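Machine Performance on Routine Chores: Table Clearing, Sorting and Shelf Restocking
Project report, Group 2
Ilgın Yalçınkaya, Ohemaa Bawa, Riaan Hlongwane
Supervisor: Despina Rallis
13 Nov 2024 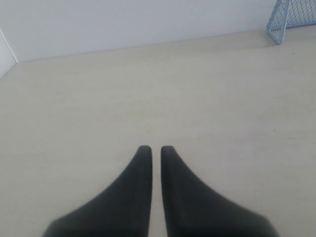
1. Question

The project asks whether a single arm with a two-finger gripper can do short household and shop-floor chores at a level a person would accept without checking the result. The chores were chosen from a list supplied by Jirel, a stationery and kitchenware shop that also let us watch its stockroom staff for two mornings in February. We did not study walking robots, vacuum robots or dishwashers.

2. Setup

The arm is controlled by a policy trained in the Ritus toolkit. Training data came from human operators guiding the arm through each chore. The data set holds 3936 demonstrations. Hlongwane recorded most of the restocking set and Bawa most of the sorting set, and their styles differ. Bawa approaches objects from above and closes late. Hlongwane comes in low and closes early. The policy mixes the two, and some of its hesitation near the object probably comes from this.

The view used for grasping is from the wrist, so the fingertips stay in view at all times and the policy can judge the gap between them directly. The cost is a narrow view of the rest of the table. An object behind another object is often not found until the first has been moved.

3. Chores

Table clearing: cups, spoons and paper packets are moved from a table into a tray. The trial ends when the table is clear or when the time limit runs out.

Sorting: mixed stationery goes into bins by type. The bins do not move between trials.

Restocking: boxed goods are placed on a low shelf, label forward, with the front faces level.

Each chore was run 100 times with the policy and then by a person under the same start conditions. The person was told to work at a normal pace. Start positions were drawn from a printed sheet so that both had the same layouts.

A trial was scored as a pass only if the final state met the written standard for that chore. A dropped object that was picked up again did not count against the trial. Any touch by the operator ended it as a fail. Yalçınkaya scored all trials from recordings.

4. Results

Table clearing was the strongest of the three. Cups were handled well in any position, including on their sides. Spoons were the main source of failure. A spoon lying flat gives the fingers very little to hold, and the policy tended to push it along the table until it reached an edge or another object.

Sorting was accurate once an object had been lifted. Most failed trials were failed picks, with the fingers closing beside a pen or on top of it. We had expected the choice of bin to be the harder part.

Restocking was the weakest. The boxes reached the shelf in most trials, but the label standard was rarely met. The arm has no good way to turn a box in place, and setting it down, releasing it and gripping it again from another side was not well covered by the demonstrations.

The person was faster on every chore and had no failed trials in table clearing or sorting. In restocking the person failed a few trials on front alignment, which suggests that our standard was stricter than the one the shop uses. Despina Mitsotakis-Vlachou, who manages the stockroom at Jirel, confirmed this when shown the scoring sheet.

5. Limits

All trials used one arm, one room and one set of lights. The Omel test set, which has a wider range of kitchen objects, arrived too late to be used. Polat fingertips with a softer pad were fitted for a short check on spoons and looked better, but we did not run enough trials to report a result.

Setup time is also missing from the scores. Resetting the table and restarting the controller after a fault took longer than many of the chores themselves.

6. Answer to the question

For table clearing without flat cutlery, the policy is close to usable if speed is of no concern. For sorting, it would need a person nearby to deal with missed picks. For restocking to a label-forward standard, it is not ready. The next group should start with regrasping, and should agree on one approach style before any demonstrations are recorded.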